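Coasters, spoons and paper: which table protectors are worth the bother?

I get a lot of mail about protecting tables, and most of it comes from people who have just bought something. Arif Sikder wrote in November to ask whether he needed the 13-piece "surface care set" from Granarach for his new white table. He doesn't. I doubt anyone does, though I've been wrong about gadgets before (I was rude about salad spinners for years and now own one).

Start with cork. Plain square cork coasters are cheap, quiet under a metal bowl and kind to a painted top. What they won't do is stop a leak. Cork is full of tiny gaps, and a bowl that drips down its side all evening will get through to the table sooner or later. Lift the coaster now and then and feel underneath.

The engraved ones look nice and I have nothing against them, but the grooves collect sugar. If you stir honey or syrup at the table, use the smooth side up. An old toothbrush, barely damp, gets the lines clean. Don't soak cork, whatever the packet says. Mine curled up like a potato chip.

Then there's paper. A sheet of plain white paper over the whole top beats most of the vinyl covers I've tried, and you can throw it out when you're done.

Put the bowl on its coaster before you start stirring, and keep glasses in a row away from your elbow. Short, straight-sided glasses are harder to knock over than stemmed ones, so I'd use those for anything involving children.

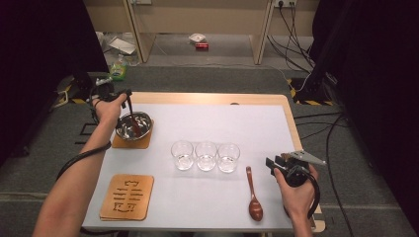
Wooden spoons cause more marks than the bowls do. People set them down between stirs, bowl end on the table, and leave a little brown puddle. A spoon rest is fine if you have one, but a spare coaster does the same job and doesn't need its own drawer. Wash wooden spoons by hand and stand them up to dry. Oil them if you like. Ffion Hopkin swears by doing it monthly; I do it when they look gray, and hers don't seem any better than mine.

As for steel bowls, the shine is no guide to quality. Light ones skate about when you stir, and the cork helps with that more than the rubber-ringed bases that Gesness charges extra for. The ring on my Gesness bowl came off in the sink.

One last thing for Gwilym Parry, who asked about white rings on a wood border: try a dry cloth and some patience before you buy a paste. Half of them fade overnight.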